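Friday, June 19, 2026

I muted the whole Handutent argument last night and my phone has been quiet ever since.

For those who missed it, Handutent is the gossip account that posted a screenshot from Jomel's page on Monday and said the company was paying influencers to attack a smaller brand, Wurko. Jomel replied with a long thread. Wurko quoted the thread with one word, "Sure." By dinner there were 1,397 replies under that one word, and I had read far too many of them.

I also wrote one. I said the screenshot had no date on it and people should wait. I have 200 followers, most of them from my old Goodwin finds posts, so I did not expect anyone to care. Within 30 minutes I had been called a paid Jomel account, a Wurko plant and a bot.
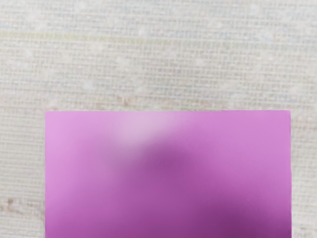
The screenshot was old, by the way. Handutent admitted it on Wednesday in a reply to somebody else, then left the original post up. That bothers me more than the insults do. A correction down in the replies gets 20 likes and the accusation keeps going around. My own account got a small cleanup after that. I took my face off the profile so there would be less for strangers to comment on. I also turned off replies from people I don't follow – I should have done that years ago.

I am not deleting the comment. It was correct and it was polite. I did delete two later ones that were only the first of those things.

Jomel says it will put out a full statement in August. I don't plan to read it the day it comes out. The account stays muted until then, and the next post will be about thrift store lamps again.

Recent posts
Why I stopped quoting people I disagree with
Three lamps from Goodwin
Leaving the group chat
Reading the replies first

Contact | Copyright 2026 | Back to top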